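Capítulo 8
Aprender de la corrección: demostraciones y recuperación en tareas de mesa

En el capítulo anterior la política se entrenaba únicamente con demostraciones completas. El operador llevaba el brazo de principio a fin y el modelo aprendía a reproducir la trayectoria. El método falla cuando la pinza llega a una posición que no figura en los datos. Un plato con su cuenco, una cuchara y unos palillos bastan para que aparezcan esas posiciones.

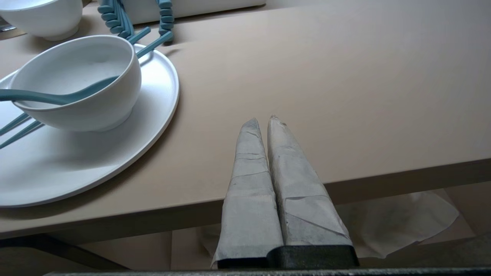
Virgil Sima objeta que el problema se resuelve con más demostraciones y que un procedimiento de corrección solo complica el registro. La objeción es razonable y conviene medirla. En el proyecto Tanasarn se compararon 2 conjuntos de 300 episodios: el primero, de demostraciones completas; el segundo, con una parte de los episodios iniciada en un estado de error – pinza desviada, cuchara girada, palillos cruzados – y terminada por el operador. La arquitectura y el tiempo de entrenamiento eran iguales en ambos.

La diferencia se concentró en la fase de agarre. Los palillos agrupados en un compartimento se tocan entre sí, y los dedos tienen que entrar en un espacio estrecho junto a las cucharas.
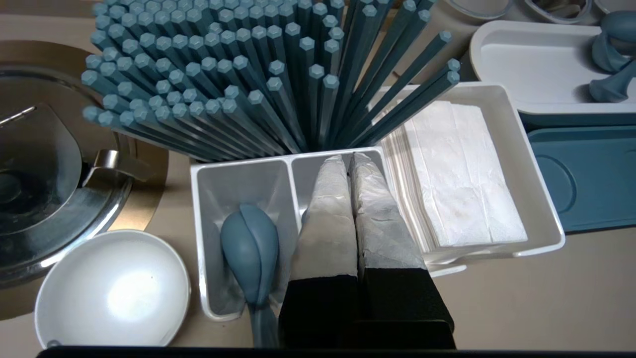 Texto: Jirayu Phetsri y Leonidas Rallis
Agosto de 2025

La política entrenada con correcciones retrocedía y volvía a intentar el agarre. La otra cerraba los dedos donde estuviera y seguía adelante con la pinza vacía. En los agarres fáciles no hubo diferencia apreciable entre las dos.

Para describir este comportamiento usaremos dos términos. Llamamos estado de recuperación a todo estado desde el que el operador puede completar la tarea sin reiniciarla, y segmento correctivo al tramo que va desde ese estado hasta la trayectoria nominal. La cámara de muñeca aporta el detalle del contacto; la vista general sitúa el brazo respecto a los recipientes.
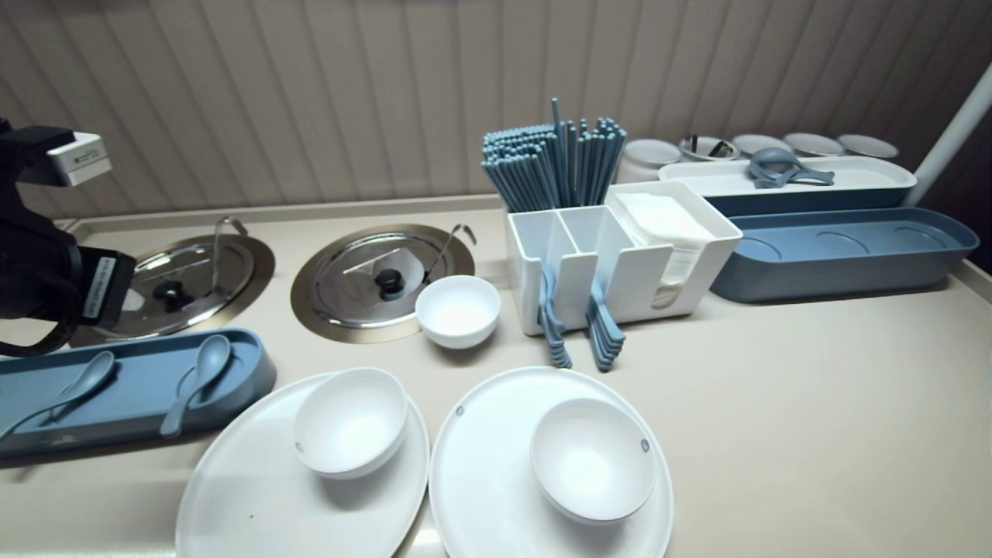 Un segmento correctivo demasiado largo se parece a una demostración corriente y pierde utilidad. Uno demasiado corto no llega a la trayectoria nominal. El apartado 8.2 trata la elección de esa longitud y el 8.3, el peso de cada segmento en la función de pérdida.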